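Plastic Plates, Old Stains and the Tricks I Stopped Believing

Every few months a new cure for tired plastic dishes makes the rounds, and every few months I try it so you can save your vinegar. Most of them do very little. A couple are worth the trouble, and one will ruin your plates faster than the dishwasher does.

Start with baking soda paste, because everyone does. Mix it with a little water, smear it on, wait, wipe. It does lift tea rings and the greasy film that builds up on cups. Tomato sauce is another matter. I left the paste on an orange storage tub for 60 minutes, as instructed by a very confident magazine clipping, and got back an orange storage tub. Leaving it in a sunny window for 2 afternoons did far more, and cost nothing.

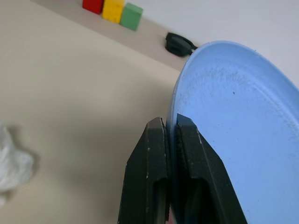

Scratches are where the advice gets silly. Toothpaste, car wax, cooking oil, a hair dryer on high – I have seen all of them recommended for melamine and soft plastic alike, as if the two were the same stuff. Oil hides marks until the next wash. Toothpaste is a mild grit, so you swap a few deep scratches for a lot of fine ones. The light blue plastic plate in the photo has scratches and mottling on its surface, and I wouldn't try to polish a plate like that at all. Wash it with a soft cloth and use it for sandwiches. If you can catch a fingernail in a groove, or the surface feels fuzzy, throw it out.

The special cleaners are no better. I paid for a bottle of Zirwood plate restorer last December and ran it against plain dish soap on a pair of matching bowls. I couldn't tell them apart afterward, and I did want to, given the price.

What does help is dull:

Keep steak knives off plastic plates.
Rinse anything with turmeric or tomato right away, in cool water first.
Put plastic on the top rack, away from the heating element.
Skip the green scrubbing pads.
Let plates dry fully before you stack them.

On that last one, people will tell you to slip a paper towel between plates. Fine for china. For everyday plastic it's a waste of paper towels, and I gave up after one week.

Tables get the same sort of bad advice. Lemon oil on everything, including surfaces that can't soak up a drop of it. If the top is sealed, a damp cloth and a dry one will do. The oil just sits there collecting crumbs.
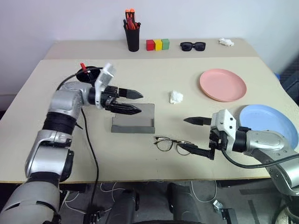
A beige tabletop. Pale tops show drips early, so wipe as you go.

One warning I do stand behind: never mix bleach and vinegar, however stubborn the stain. The fumes are dangerous, and the tub was cheap.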